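Ticket 3326: Plate-on-stand episodes rejected at ingest
Project: Kilholm
Component: episode recorder / ingest check
Priority: normal
Status: open, waiting on re-export
Opened by: Jingyi Tang

Summary
Episodes for the task "put the plate on the wire stand" fail the ingest check after the August update of the Eneo recorder. The recorder closes each episode normally and writes all camera streams. The ingest check then marks the episode as "streams out of step" and moves it to the reject folder. Other tasks recorded on the same station pass.

Steps to reproduce
1. Start the station with the standard plate task file.
2. Record one demonstration from the start pose to release.
3. Run the ingest check on the result.
Expected: episode accepted.
Observed: episode rejected. The log reports an offset of 11 samples between the joint stream and one fixed camera.

Log, first pass
09:40 - Restarted the recorder. No change.
09:55 - Swapped the network cable on the fixed camera. Offset still 11.
10:20 - Recorded a short block-stacking episode for comparison. Accepted, offset 0.
10:45 - Recorded the plate task again at half speed. Rejected with the same offset, so arm speed is not the cause.
11:15 - Compared the two task files. The plate task has a longer settle time before the first grasp. The camera stream starts at the beginning of the settle period and the joint stream starts at the end of it.
11:30 - Pulled stills from the fixed views to confirm the task objects. Plate and wire stand in all three:

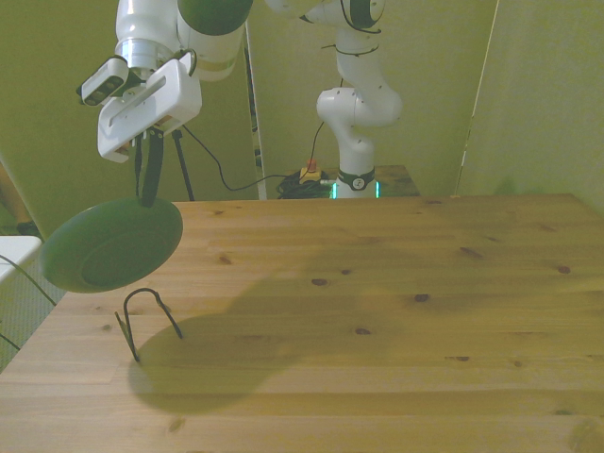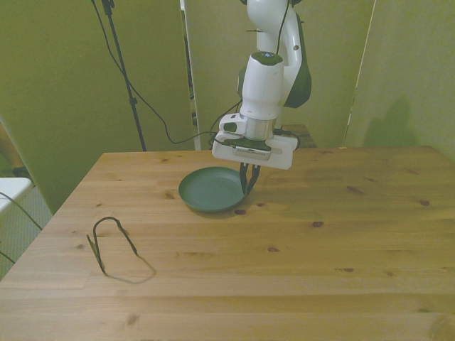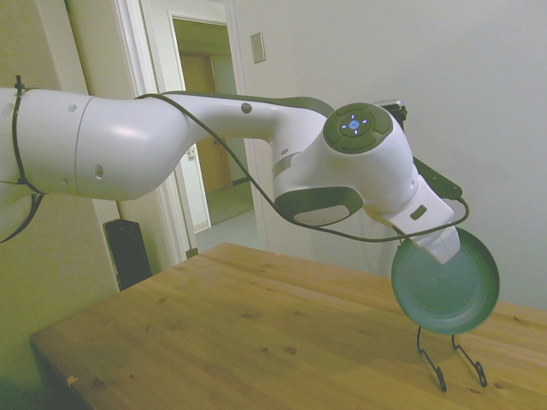
Suqin Ye replied at 13:05 that the settle time is the right place to look, but that changing the task file will only hide the fault. The recorder is supposed to stamp all streams from one clock and let the ingest check trim the start. She asked for the raw timestamps before anyone edits the task, and for the version of the Inent time service on the station machine.

Log, second pass
13:20 - Raw timestamps attached. Joint stream and camera stream agree to within one sample at the end of the episode. They differ only at the start.
13:35 - Inent service is up to date. Ruled out.
14:10 - Found the setting. The update added an option called "trim on first motion", on by default. It trims the joint stream but skips any camera listed as external. The block task has no settle time, so there is nothing to trim and it passes.
14:25 - Turned the option off and recorded 9 new plate episodes. All accepted, offset 0.

Effect on existing data
24 episodes are in the reject folder. The camera streams are complete. The joint samples from the settle period were dropped at write time, but the arm holds the start pose during that period, so the camera streams can be cut to match. The Polák export script can do this with the "align to joints" flag. Do not pad the joint stream. Padded samples look like real holds to the training job and will skew the start of the policy.

Open items
- Re-export the rejected episodes and run the ingest check again (Jingyi Tang).
- Check the other tasks with a settle time for the same offset (Suqin Ye).
- Ask for the option to be off by default in the next recorder build.
- Add the option state to the episode header. At present there is no way to tell from the file if trimming was on.

Ticket stays open until the re-exported episodes pass.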